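Workshop notebook, June
Bench 2, kiln and glaze room

Started 9.15. Nest in until lunch, Saulius all day, Meriem from two.

Carried on with the tin white. The last lot crawled on the rims again, worst on the small bowls and hardly at all on the plates. Brahim thinks it is dust on the biscuit ware. I think the coat is too thick where we hold the pot to dip it and then touch up with a brush. We could both be right, so I set it up to check both.

Took 18 test bowls, all the same clay, all from the same biscuit firing. Split them in three lots of six.

Lot A: wiped with a damp sponge, left an hour, dipped for a count of three.
Lot B: not wiped, dipped for a count of three.
Lot C: wiped, dipped for a count of six, rims touched up by brush as we normally do.

Marked the feet with iron oxide, A1 to A6 and so on. Saulius did all the dipping so it would be the same hand throughout. C4 got dropped on the way to the rack and lost a chip from the foot. Kept it in, the rim is fine.

Glaze had settled hard overnight. Took a good ten minutes with the drill mixer to bring it up, then through the 90 mesh sieve twice. There was a surprising amount left in the sieve the first time, mostly grey lumps from the bottom of the bucket. Second pass nearly clean. We should be sieving this every time and we haven't been. Note for the wall.

Thinned with water until it ran off the stick the way Nest likes it. I would rather have a proper reading. The hydrometer is still with Leobardo at the other studio. Asked him for it again.

Loaded the Altden before lunch. Lot A top shelf, B middle, C bottom. Meriem pointed out when she came in that this is a poor way to do it, as the bottom shelf runs cooler and we would never know if it was the shelf or the glaze. She is right. Unloaded and mixed them up, two of each lot on each shelf. Lost 41 minutes on that, including finding the short props.

Cones on all three shelves. Usual programme, slow up to 600, with the bung out until then. On at 3.20. It should be off before midnight and can cool until it's ready. Please don't open it early.

Other things:

The Gajdoš wheel is squeaking again at low speed. Saulius took the cover off and the belt is glazed along one side. Cleaned it, squeak gone for now. A new belt needs ordering, check the length against the old one first and don't trust the number on the motor plate, that caught us out last time.

Avonex have put up the price of the ball clay. We have almost two bags left. Nest is going to ask what they would charge if we shared an order with Leobardo.

Slop bucket by the sink is full and needs drying out on the plaster bats. I did half.

To do when the kiln is cool: photograph the rims before anyone handles them, write down which ones crawled and where on the rim, then compare with the cone readings. If A and C both come out clean then it was dust and I owe Brahim a pint.

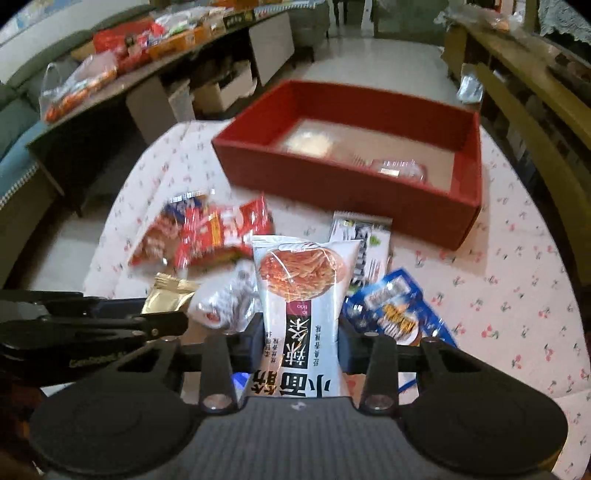
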